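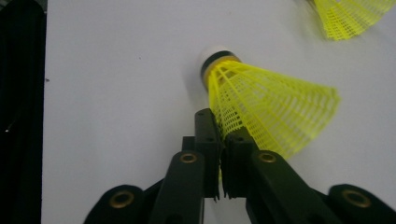
Plastic or feather? What I learned about shuttlecocks in one semester
Project report by Vendula Beneš
Project partner: Lewis Crichton
Sep 8, 2020

How I picked this

I have played badminton at the Brudley sports hall since I was little, and in all that time I never gave one thought to the shuttle. You hit it, it comes back (or it doesn't), you pick it up off the floor. Then last December our coach, Yvette Fehr, switched the beginners' group from feather shuttles to yellow nylon ones, and the whole club argued about it for weeks. The older players said nylon flies wrong. The beginners said they couldn't tell. I wanted to know who was right, and I needed a project anyway, so there you go!

Lewis agreed to be my partner mostly because he plays tennis and thinks badminton is weird. That turned out pretty useful, because he kept asking me things I had no answer for. "Why does it always turn around?" was the first one, and it ended up being half the report.

What a nylon shuttle is made of

A shuttle has two main parts, the base and the skirt. The base is the rounded end you hit. The ones in the photo have yellow mesh skirts, and on the one lying in the middle you can see a dark green band around the neck, where the base ends and the skirt starts.

I had always figured the band was decoration. On a lot of nylon shuttles, though, the color tells you the speed. Green is normally slow, blue is medium and red is fast. Slow ones are meant for warm places or high altitude, where the air is thinner and shuttles fly farther, and fast ones are for cold halls. Our hall is freezing in winter, so by that rule we should maybe be buying a different color. I told Yvette and she said she buys what the store has.

The skirt is the part I got really into. It looks like a net, with thicker ribs running from the neck to the rim and rows of little openings in between. I thought the holes were there to save plastic. They let air through, and how much air gets through changes how hard the shuttle brakes. A feather shuttle doesn't have a grid like that, but there are gaps between the feather stems down near the base, so the nylon one is kind of copying it.

Why it turns around

Okay, Lewis's question. Almost all the weight is in the base and almost all the drag is on the skirt. So whichever way you throw it, the skirt gets held back by the air and the base swings around to the front. We tried dropping one skirt first from the balcony over the court, and it flipped before it was even halfway down. Lewis made me do it again because he had been looking at his shoes.

It also explains why a smash that looks terrifying is so much slower by the time it gets to you. A tennis ball keeps a lot of its speed. A shuttle has this big open cone dragging behind it and it just dies. (I tried to calculate the drag properly and my numbers came out ridiculous, so I took that section out. Sorry, Ms. Hudec!)

Our tests

We did two tests, both in the Brudley hall with the doors shut so there was no draft.

Test one was the drop. We dropped a nylon shuttle and a feather shuttle off the balcony at the same moment and filmed them on Lewis's phone. We did 11 drops. Most of the time they landed so close together that we had to go back through the video to see which was first, and we couldn't always agree. The nylon one won a few more than the feather one. I wouldn't bet any money on that result.

Test two was the long serve. This is the test players really use: you stand at the back line, hit a full underhand stroke and see where it lands at the other end. Bohumila Mikuš from the senior group did the hitting, because her serve is way more even than mine. The feather shuttles landed in a tighter bunch. The nylon ones were more spread out and a couple went long, past the back line. Bohumila said she could feel it on the racket too, that the nylon ones felt "late." I asked her what she meant and she hit another one and said, "Late, like that." So I wrote it down.

Wear

After the tests we gave one new nylon shuttle to the beginners for their regular Tuesday practice and asked them not to swap it. It lasted the full practice and was still fine to play with, just a little loose at the rim. The feather shuttle we gave the seniors had 2 broken feathers in about 4 games and was wobbling like crazy. The seniors do hit a lot harder than the beginners, so it's not a fair comparison, and Ms. Hudec pointed that out on my draft. We wanted to redo it with the groups switched but the hall was booked.

There's another kind of damage with nylon. If you squash the skirt in your bag it can stay bent, and a bent skirt makes it swerve. I have ruined more shuttles in my backpack than on court. Put them back in the tube!

Color

Nylon shuttles mostly come in yellow or white. I asked everybody in both groups which was easier to see, and the beginners nearly all said yellow. Our hall has pale walls and a white ceiling, and a white shuttle goes missing up there when somebody lobs it. The seniors said they were used to white and didn't care. I care. I play better with yellow, or anyway I miss less.

What I think now

For the beginners, I'm on Yvette's side. They hit the frame of the racket all the time, and a feather shuttle would be wrecked before they warmed up. For matches I get why the seniors want feathers, and after watching Bohumila serve I believe them that there's a difference. Lewis still says he can't see one. He did sign up for the beginners' group, though.

If I did this over, I would use more shuttles from more than one tube, and I'd measure the temperature in the hall every time. I never wrote it down once, and then I read all that stuff about cold air and speed and wanted to kick myself. I would also mark the landing spots with tape. We used chalk and people kept walking through it.

Thank you to Jozefína Hudec for reading two drafts, to Yvette Fehr for the court time and the shuttles, and to Bohumila Mikuš for serving until her arm hurt. The videos of the drops are on Lewis's phone if anyone wants to check our counting.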